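Rullska Board Tasks
Task planning and grasp software for small-board manipulation, by Prorik

Rullska Board Tasks is a software package for developing and checking pick-and-place routines on a gridded board before they go to a physical arm. It runs as an add-on to the Rullska simulator, version 2 or later.
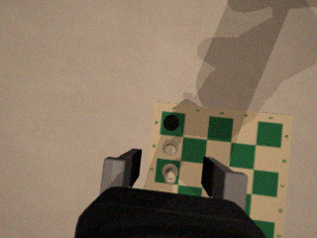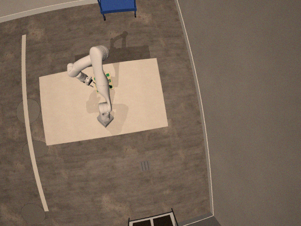
Simulated views: close view at the gripper with light and dark pieces on the board; overhead view of the arm, table and board.

Prorik Software Catalog, page 313

Overview
A checkered board is a useful test surface. The squares give every target a name, the pieces stand close together, and a finger that comes down in the wrong place will disturb a neighbor. Board Tasks lets you write a job in terms of squares and leaves the approach, grip opening and retreat to the planner.

What is included
Grid calibration. Fits a board model to the camera view and returns the position of every square in the arm's base frame. The board does not have to be square to the table. Partly hidden boards are accepted if enough of the border can be found.
Piece finder. Reports the square, base center and color class of each piece. Light pieces on light squares are the hardest case and have their own threshold setting.
Grasp planner. Picks a finger opening and wrist angle for a two-finger gripper, checked against neighboring pieces and the tabletop.
Motion planner link. Passes waypoints to Yen Motion or to any planner that accepts joint-space goals.
Scene randomizer. Changes board angle, piece layout, light direction and shadow softness between runs. Each run is logged with its seed.
Replay. Steps through a finished run from any camera defined in the scene.

Working with shadows
Shadows from the arm often fall across the board during the approach. By default the piece finder compares each square with its own border instead of using one brightness level for the whole board. To tune this for your lighting, open Perception > Local Contrast and run the sweep tool. The sweep uses 100 rendered views and saves its results with the project.

Requirements
Rullska simulator 2 or later
Yen Motion or a compatible planner
Grutelico gripper driver, needed only for running on hardware
A graphics card supported by the simulator

Scene library
The package installs 3,161 prepared board layouts, sorted by number of pieces and by spacing. Layouts are plain text files and can be edited or added to.

Licensing
Sold per workstation. Floating licenses are available for teaching labs. An evaluation copy has all functions except export to hardware.

Documentation
The user guide was written by Nivaldo Vasconcelos and is installed with the software. Tutorial projects are by Kwan-ho Yang. Online setup sessions are held on Tuesday at 10:00 a.m. and can be booked from the support page.

Ordering
Order code RBT-2. Please state your simulator version and planner when requesting a quote.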